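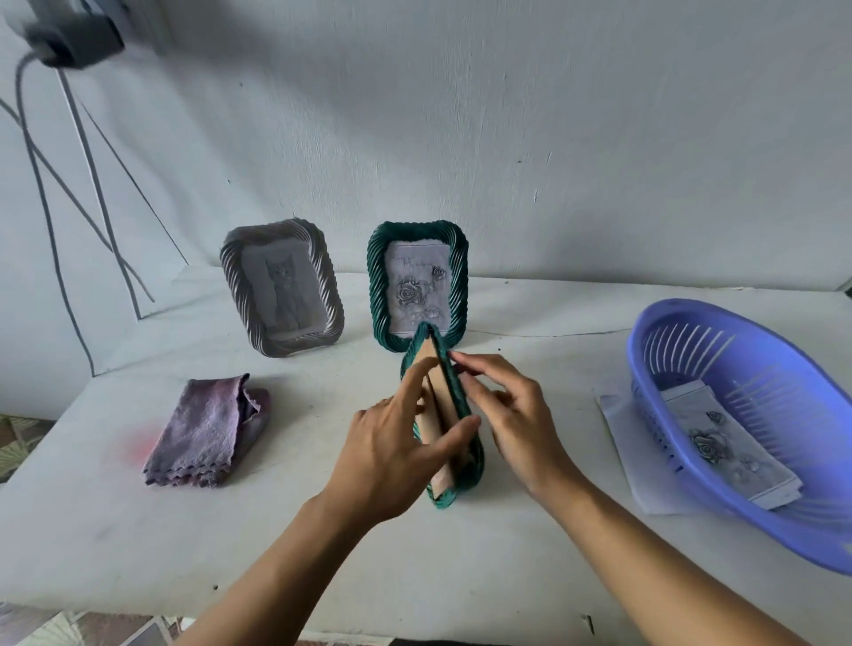 Textile Crafts II, Unit 7: Backing and Closing a Twisted-Cord Frame
Course notes, S. Ekström

By now you have a wrapped border and strong opinions about whoever invented wrapping. The back is quicker. It is also where most grades are lost in September, chiefly by people who have decided the back doesn't count. I turn frames over. Please plan for this.

What you need
Your finished border, a piece of cardboard, scissors, a pencil, a print, and a cloth to lay the frame on. Pinking shears for the cloth if you like a zigzag edge. Plain scissors will do and the cloth will fray, slowly, at you.

Cutting the backing
Trace the opening from behind, then add 3 mm on every side. Cut outside the pencil line. Students who cut inside it end up with a very nice coaster. If your corners are rounded, round the cardboard to match; a square corner pushed into a round one will bulge, and the cord on the front will tell everyone.

Fitting
Print first, face toward the opening, then the cardboard. Stand the frame on its long edge and hold the border with one hand while the other presses the backing in, starting at a corner. Press with flat fingers. Thumbnails leave dents, and Valter Rønning's dents are still in the sample drawer if you need convincing.

Check the front before you go any further. Cats should be right side up. Roses are more forgiving, unless there is lettering on the card, in which case they are exactly as forgiving as cats.

Choosing a print
Busy borders like quiet pictures. Gray and pale prints sit well inside a braid; last year's sunset did not. Trim from the paper side with the least going on, and keep the offcuts, which make decent gift tags.

For next time
Bring one closed frame and one you are prepared to take apart. Reading: Berge's handout on cord tension, pages 3 to 7. Hedvig Westerberg has the spare copies and would like them back.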